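Drutach Event Desk: Set-up Guide
Section 3. Guest check-in, table seating and the basket raffle

Read this before doors. Sections 1 and 2 (account, ticket sales) need to be finished already. If ticket sales are still open, close them first or the guest list will keep shifting under you.

Written for a sit-down lunch or dinner with a raffle on the side. Cocktail-style events, skip to Section 5, most of the seating stuff won't apply.

What you need at the desk

Laptop or tablet signed in to Drutach. One per check-in line.
Rantala label printer, USB cable, spare roll.
Card reader, charged.
Cash box with small bills. More ones than you think.
Printed guest list, alphabetical. Yes, even with the laptop.
Power strip, tape for the cord.

3.1 Load the guest list

1. Open Events, pick your event, click Guests.
2. Click Import. Choose the file you exported at the end of Section 2.
3. Match the columns. Last name, first name, party, meal, table. Anything else can go to Notes.
4. Click Preview. Look at the first page and the last page. Problems are nearly always on the last page.
5. Click Load.

The basic plan holds 249 guests per event. Guest 250 and up get dropped, and the only warning is a small gray line under the Load button. Check the total against your ticket count. If you're over, upgrade the plan or split the event in two (lunch A, lunch B) and run a line for each.

Note: "Guest of" entries count as guests. So do comped seats, speakers and the band if they're eating.

Note: Two people with the same name, put something in Notes for each one. Town, party, whatever. Otherwise the desk will check in the wrong one and you'll have to undo it with both of them standing there.

3.2 Seat the tables

1. Guests > Seating > New room.
2. Pick a room layout. Wasthorpe Hall and the Mividton Country Club ballroom are already in the list, other rooms you draw yourself with the grid.
3. Set seats per table. Default is 8. Change it here, not later, changing it later clears the seating.
4. Drag parties to tables. A party moves as one block. To split a party, click the little arrow next to it and drag people one at a time.
5. Seat the head table and sponsors first, lock them (padlock), then click Fill for the rest.
6. Look over what Fill did. It goes by ticket date and doesn't know who isn't speaking to who.
7. Save. Then Save as Final when you really mean it.

Caution: Save as Final sends the table number to every guest with an email on file. No recall. Do not press it to "see what happens".

Moves after Final: still allowed, but the guest doesn't get a second email unless you tick Notify. For a same-day change leave it unticked and tell them at the desk.

Hold back one table if the room allows. Name it Overflow. Leave it out of Fill by locking it while it has no names on it.

3.3 Set up the label printer

1. Plug the Rantala in to power, then to the laptop. That order.
2. Load the roll, labels facing up, and close the lid until it clicks.
3. In Drutach: Settings > Devices > Add printer. Wait for the name to show up.
4. Choose the label. Small = name and table. Large = name, table, meal.
5. Print a test. If the name runs off the edge you picked the wrong label size, go back to step 4.

Blank labels? Roll is in upside down.
Half a label, then stops? Lid isn't shut.
Prints the same name over and over? Turn off the printer, clear the queue in Settings > Devices, turn on again.

Don't print all the name tags the night before. Print at check-in. No-shows leave you a pile of tags and the late moves make half of them wrong anyway. If you have to pre-print (no outlet near the door, it happens) do it the morning of and keep the spares by letter in envelopes.

3.4 Basket raffle

Each basket gets its own number and its own ticket pool. That's different from a regular raffle where everything comes out of one drum. If you want one drum, use Door Prize instead, Section 4.

1. Raffle > New > Baskets.
2. Add a basket: number, title, donor, value. Title is what gets printed on the card and read out, so keep it short.
3. Upload a photo if you have one. Optional. Skip it if you're in a rush.
4. Repeat for each basket.
5. Set ticket prices. Single and sheet. You can have up to 3 price levels.
6. Print cards. One goes on each basket, one copy stays at the desk.
7. Set closing time. Drutach stops selling at that minute, no grace period.

Set the close for before dessert. You need 30 minutes between the close and the drawing if people are dropping paper tickets in bags, less if everything is sold on the reader.

Late baskets: add them at the end with the next number. Do not renumber. Tickets already sold follow the number, not the title, so if you shuffle the numbers somebody who bid on the spa basket is now in for the garden one.

Caution: raffle rules vary by state and sometimes by town. Some want a license number printed on every ticket. Type it in Raffle > Legal line before you print anything. Drutach does not check it for you.

3.5 Practice run

Do this the day before, at the venue if they'll let you in. On the venue wifi, not your phone.

1. Turn on Practice mode (top right, bar goes orange).
2. Check in one guest by last name.
3. Check in a party.
4. Add a walk-in and seat them at Overflow.
5. Sell one raffle sheet, card. Sell one, cash.
6. Undo the check-in from step 2.
7. Close the raffle by hand and draw one basket.
8. Turn Practice mode OFF. Bar goes back to blue.

Step 8 is the one people miss. Anything done in practice mode gets wiped at midnight, including real sales if you left it on for the actual event. Support can't get them back.

3.6 Day of

1. Desk up and signed in one hour before doors.
2. Tape down the cord.
3. Print one test label.
4. Split the lines by last name. A to K, L to Z works for most lists. Put the signs up high, low ones dissapear once there's a crowd.
5. Keep one person off the lines for problems. Wrong table, wrong meal, "my sister-in-law bought my ticket". Send them to the side.
6. Raffle sales on a separate table from check-in. Always.
7. When the line dies down, click Send counts. Kitchen gets the meal totals on the link you gave them in Section 2.

Wifi drops: keep going. Drutach holds check-ins on the device and sends them when it's back. Card sales will not go through offline, so cash only or write them down. With two devices offline at once, the same guest can get checked in twice, it'll show up yellow afterwards and you just pick one.

Laptop dies: printed list, pen, cross them off, enter later.

3.7 Drawing and closing out

1. Raffle > Draw. Go basket by basket. The winner's name and table come up big so whoever has the microphone can read it.
2. Winner not in the room? Click Hold. Drutach texts them if there's a number, otherwise it goes on the pickup list.
3. Get a signature for each basket as it goes out. The desk copy of the card has a line for it.
4. Count the cash box with two people. Enter the total under Close out > Cash.
5. If cash is off, write why in the box and move on. You can fix it up to the time you lock the event.
6. Reports > Export. Save guests, sales and winners, all seperate files.
7. Lock event.

Don't lock it from the parking lot on your phone. Get home, look at the numbers, lock it the next morning.

Thank-you letters and donor receipts are in Section 6. Unclaimed baskets, see Section 4 under pickups.

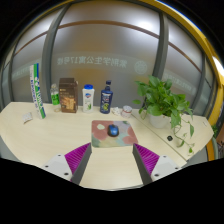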